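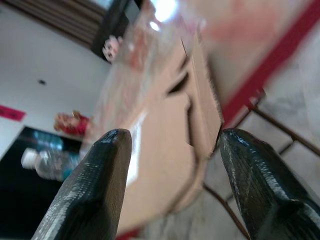 Why do so many small towns still have a repair shop for sewing machines when almost nothing else gets repaired? The machines last, and the people who own them would sooner pay for a new belt than learn a new machine.

Stirkberg has 2,279 residents and one such shop. It is called Bellamy, after a previous owner, and it sits between a tax preparer and a store that sells pool chemicals. The window has a row of old black machines in it, none of them for sale. The shop opens at ten and closes when the last job on the bench can be left overnight.

Most of what comes through the door is ordinary. A machine skips stitches, or bunches thread on the underside of the cloth, or makes a noise the owner tries to imitate at the counter. Skipped stitches are usually a needle. People will sew a whole quilt on the needle that came with the machine and then ask whether the motor is going. Bunched thread tends to be the upper tension, though most customers have already taken a screwdriver to the bobbin case by the time they ask for help.

The basic service costs $30 and has for four years. For that the machine is opened, brushed out, oiled and timed, and sewn in on two kinds of cloth. Lint is the main enemy. It packs down under the needle plate until it is as dense as felt, and it soaks up the oil meant for the moving parts. A machine used every day for fleece can fill up in a couple of months.

Parts are the harder side of the business. For older machines they come from other older machines, and the back room holds shelves of them, sorted by what can still be taken off. Belts and bobbin winder tires are easy to get. Plastic gears from the seventies and eighties are not, and they crack whether the machine is used or left in a closet. A dealer in Flolleck used to cast replacements in a harder plastic and stopped in November. The shop bought what was left and has been careful with it since.
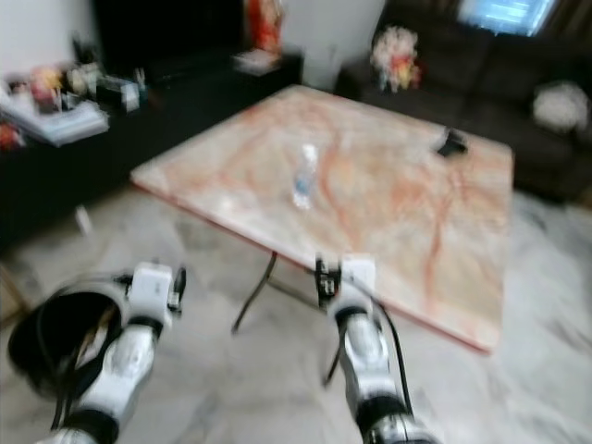

Neema Mfaume thinks the gears are a smaller problem than the manuals. Parts can be found or made, she says, but a booklet thrown out with the box takes the threading diagram with it, and a machine that is threaded wrong behaves exactly like a machine that is broken. She keeps hers in a freezer bag taped inside the lid of the case. She would like to see shops hand out a photocopy with every repair, even to people who swear they don't need it.

The shop does keep copies, in two filing cabinets by the back door. They are arranged by maker and then by year, with a third drawer for the store-brand machines that were built by one company and sold under the names of a dozen others. Those take the longest to identify. Sometimes the only way is to take off the handwheel and compare the casting with one already in the drawer.

Newer machines are a different trade. Many have circuit boards, and a failed board often costs more than the machine did. The shop will clean a computerized model and replace its feed dogs or its presser foot, but it sends board work to Fustell, which takes some 4 weeks to return it. Customers are told this before they leave a deposit — a few take the machine home again and dig out their mother's.

Monday is the busy day. People sew on weekends, and whatever went wrong on Saturday night arrives in the back seat of a car, usually with the thread still in it. The shop prefers it that way. A scrap of the bad stitching, left under the foot, will often settle the question before the cover comes off.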